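Section 6. Entering a crash report

Use this section when a patrol or county office sends in figures for a holiday road safety period. The Oltesville and Meststead offices share one login.

1. Open Reports and choose New Incident.
2. Type the route number without the letter prefix (3105, for instance).
3. Pick the district from the list. Wutwood is listed under Meststead.
4. Enter deaths and injuries in separate boxes. Leave neither box blank. Type 0 if there were none.
5. Press Save. The record shows as Pending for about 19 minutes.

Note: A death in the hospital after the report is filed goes in as an update - do not start a second record.
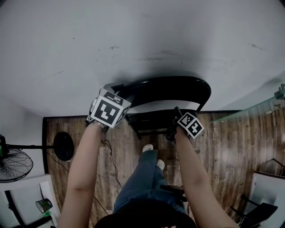

6. When the record changes to Open, check the totals against the paper form and press Confirm.

Caution: Confirmed records can't be deleted. To fix one, send form 2 to the Oltesville office before the December totals are closed.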